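Keeping a Shared Workroom Usable: Table Clearing and Air Movement in Room 22

Student project report
Ottar Lindqvist and Sverre Viklund
February 22, 2021

Background

The workroom on the lower floor is used by several student groups in the same week. It has tables along two sides, shelves, a sink and one window that opens. In December there were complaints about the state of the room. Most of them were about tables that were full when a group arrived, and a few were about stale air. Our course asks for a project on an ordinary problem in a place we use ourselves, so we picked this room.

The project had two parts. The first was the tables: what gets left on them, how long it takes to clear one, and whether a simple set of rules makes a difference. The second was the floor fan, which had been moved into the room before we started and which people placed wherever they liked.

We did not try to change how many groups use the room or what they do there. The budget was small and we wanted something the department could keep up after we were done.

The room before the project

The tables are white and have smooth tops. They wipe clean easily, but they also show every mark, and a table with one coffee ring on it looks dirty to the next person. There was a cloth at the sink and a spray bottle from Culeo under it. Several people we asked did not know the bottle was there.

The shelves had no labels. When someone finished with tape, rulers, cardboard or a half-built model, there was no set place to put it. We found that things were put down on the nearest table and then pushed toward the far end when the next group needed room. After a few days the far ends were piled up and only the front of each table could be used.

The floor was worse in some ways. Bags, boxes and extension cords collected between the tables, and the fan had to fit in wherever there was space. Sometimes it was pointed straight at a table with loose paper on it. One group lost the order of a full set of drawings this way and spent the start of their session sorting them.

Method

We kept a log sheet by the door for five weeks. The first two weeks were left alone so that we would have something to compare with. Each time one of us came to the room, we wrote down which tables were clear, which were partly covered, and which could not be used. We also wrote down what was on them in broad groups: tools, paper, food and drink, project work, and other.

We timed the clearing of a table with a phone. Clearing meant that every item was moved to a shelf, a box or the trash and that the top was wiped. We did not count the time spent asking people if they still wanted something, although that took longer than the clearing itself on some days.

For the air we had no proper instruments. Sverre borrowed a small thermometer, and we hung strips of tissue paper from the shelf edges to see where the air moved. This gives a yes or no answer for each spot. It does not give a speed.

We also asked the people who used the room to fill in a short form with five questions. We got 35 forms back.

What people left behind

Project work was the largest group on the log sheet in all weeks. Tools came next, and then paper. Food and drink came up less often than we had expected from the complaints, but the comments on the forms were mostly about food and drink. One cup seems to bother people more than a stack of cardboard.

Many of the items were not trash and were not finished either. They belonged to someone who planned to come back. Under the old habits nobody wanted to move these things in case they broke them. A table could be blocked for several days by one model that would have fit on a shelf.

Items with a name on them were picked up sooner than items without one. We cannot say that the name was the cause. It may be that people who write their names on things are also the people who come back for them.

Changes we made

At the start of the third week we did the following.

We labeled the shelves with plain paper labels under clear tape. The groups are the same as on the log sheet, apart from food and drink, which got no shelf.

We put four open boxes from Wurkside on the lowest shelf for unfinished work. Each box has a card where the owner writes a name and a date. The boxes are shallow, so tall models still have to stand on the shelf itself.

We moved the cloth and the spray bottle to a hook and a tray at the end of the sink, where they can be seen from the door.

We wrote a short notice and put it on the inside of the door at eye level. The text is:

Before you leave: clear the top, wipe it, put unfinished work in a box with your name. Leave the fan off.

An earlier version of the notice was nine lines long. We watched people walk past it for two days and then cut it down.

The cost of boxes, tape, cards, hook and a second cloth was 1478 kronor. The boxes were most of this. Cheaper boxes would have worked, but we wanted ones that would not sag when carried by one end.

Placing the fan

The fan stands on the floor and has a large round wire grille. We tried it in three places: by the window, in the middle of the room, and beside the end of a table. We left it in each place for several sessions and repeated the tissue test each time.

In the middle of the room it moved the most tissue strips, but it was in everyone's way and the cord crossed the main walking path. Two people tripped on the cord during the test, so we stopped early. By the window, with the window open, the strips near the window moved and the ones at the back did not. The thermometer showed no difference we would trust.

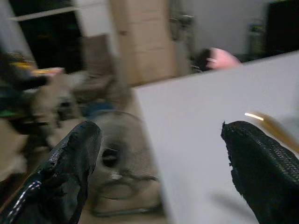 Beside the end of a table the results depended on the angle. When the fan faced along the side of the table and not across the top, paper stayed where it was and the strips on the opposite shelf still moved. Small changes mattered. If somebody bumped the fan with a bag it could end up blowing over the table again, and the next group would not know that it had been set any other way.

We marked the floor with four short pieces of Flulteck tape where the base should stand, and added an arrow for the direction. The tape has held so far. Mopping will probably lift it in time, and the marks will have to be redone.

Results

In the first two weeks, most visits found at least one table that could not be used. In the last two weeks this was the exception. Clearing a table took 22 minutes in the worst case we timed before the changes. After the changes no table took more than five. The main reason is that the items had somewhere to go, and we no longer had to decide for each one.

The boxes were used from the first day. Two of the four filled up in the first week and were not emptied until we sent a message to the names on the cards. This is a weak point. A box that is never emptied is the same problem in a new place.

On the forms, people were positive about the labels and the cloth. Opinions on the fan were mixed. Those who sat near it found it loud, and those who sat far from it wanted it closer. Some wrote that they would rather have the window open all the time, which was not possible in the cold weeks.

Sources of error

We are users of the room ourselves and tidied more than usual during the project. We tried to log before touching anything, but we did not always manage it on busy days.

The number of groups in the room was lower in the fourth week, when one course had its exam. Some of the improvement in that week should be put down to fewer people.

The tissue strips were not all cut to the same width. We noticed this after the window test and recut them, so the window results are less reliable than the others.

Suggestions

The boxes should be checked once a week, and anything older than two weeks should lead to a message to the owner. We suggest that the group with the last booking of the week does this. It takes a few minutes.

A rack for tall models would free up the shelf above the boxes. Wikström, who teaches the workshop course, has offered us an old one from storage. It needs new feet before it can stand on the floor without rocking.

A quieter fan would be welcome if there is money for it later. Until then the taped position should be kept, and the cord should run along the wall behind the table legs.

The log sheets, the form and the notice text are in the folder on the shelf marked "paper." New copies of the notice can be printed from the file on the course page.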